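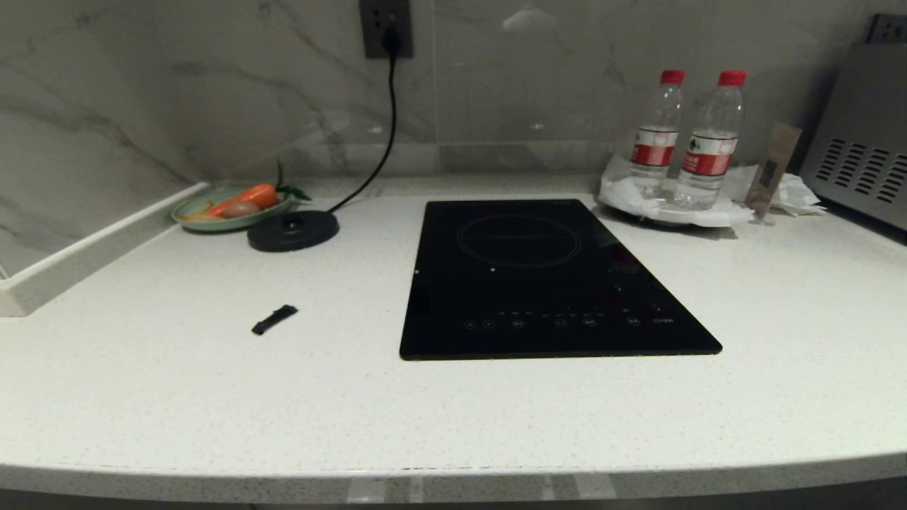
Demonstration teaching is a way of giving a robot a new skill by having a person carry out the task through the robot, or in front of it, while the motion is recorded. The recordings are then used to replay the motion or to train a control program that can handle small changes in the setting. Household work is a common subject. A kitchen counter with an induction cooktop, a round kettle base plugged in at the wall, a shallow dish holding a carrot, and a pair of water bottles with red caps offers a range of grasping problems within a short reach. Glossy surfaces add a further difficulty, as the cooktop glass can carry a reddish reflection of the bottle caps that a vision program may mistake for an object.

Home | Topics | Robotics | Teaching methods | Glossary

Methods

Teaching by hand, also called kinesthetic teaching, means that the operator takes hold of the arm and moves it through the task. The joint motors are set so that they hold up the weight of the arm but give way when pushed. Joint angles are stored many times a second. The method needs little equipment and is easy to learn. Its main weakness is that the operator's hands and body may block the cameras, and moving two arms at once is tiring for one person.

Teaching by remote control, or teleoperation, keeps the operator away from the arm. Control may be through a joystick, a pair of handheld controllers, or a smaller copy of the arm known as a leader. The working arm, called the follower, copies the leader joint by joint. The cameras see only what the robot will see later on its own, so the recordings are closer to the conditions of use. The operator usually has little or no sense of touch, and tends to grip too hard at first.

A third group of methods has the person do the task with their own hands, or with a handheld gripper, while a camera on the head or wrist records. No robot is needed at this stage, but the motion has to be converted afterward to suit the robot's joints and reach.

Recording practice

A single recorded attempt is called an episode. Most groups start each episode from a fixed arm position and move the objects slightly between attempts. If a bottle always stands in the same spot, the trained program tends to reach for that spot whether or not the bottle is there. Failed attempts are either thrown out or kept under a separate label.

Speed matters too. New operators pause often, and a program trained on their episodes will pause in the same places. Some groups cut the pauses out before training.

Ceravden kitchen set

The Ceravden set was collected by the Olatico laboratory under Hefin Lloyd and released on 2023-02-01. It holds 3904 episodes of counter work, of which 2420 were made with leader arms and the rest by hand guiding. The tasks include lifting a bottle by its cap, setting a kettle on its base, and moving toy food between dishes. Lloyd's notes state that each operator made 500 practice episodes before any were kept, a figure later users of the set have called higher than necessary.

A revision issued the following October corrected timing errors in the wrist camera files. The hand-guided episodes were left as they were.

Software

Lis is the recording program written for the Ceravden work. It stores camera images and joint readings under a common clock and lets the operator mark an episode as good or bad with a foot pedal. Werko, a separate tool, plays episodes back and trims them. Early versions of Werko could not open a folder of more than 2000 episodes, and older copies of the set are split into two parts for that reason.

See also: Teleoperation; Imitation learning; Leader and follower arms

Shares 14 | Comments 3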